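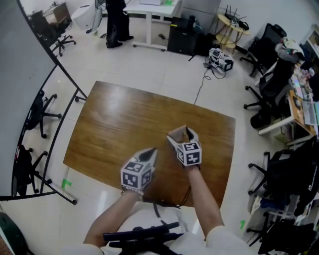

The little paper that outlasted its rivals

When Alistair Guthrie took over the Trerero Lantern, it had 522 subscribers and a telephone that rang mostly for the bakery next door. He had come from a daily in Hultirden, where he'd spent years on the night desk, and he rather thought (he laughs about it now) that he would stay until March and then find something bigger.

That was 31 issues ago. The Lantern now goes out to 1007 households, and people will stop him in the street to argue about the letters page, the crossword, or the spelling of their cousin's name in the flower show results. 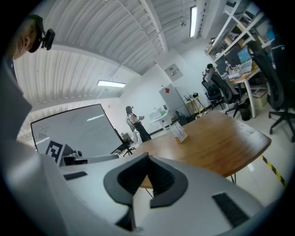
He still writes most of the front page himself, usually at the kitchen table and usually far too late, with a pot of tea going cold beside him. Two larger weeklies, the Kuo Courier and the Lundov Post, used to cover the same villages and were both cheaper, but they gave up on parish news and he was only too glad to have it!
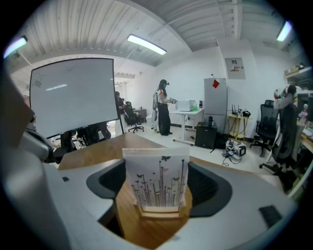 A card with black butterflies among slender stems.

The advertising is thinner than he would like this spring, and the printer has asked for earlier copy, so the next deadline is a Thursday. Letters should reach him by noon.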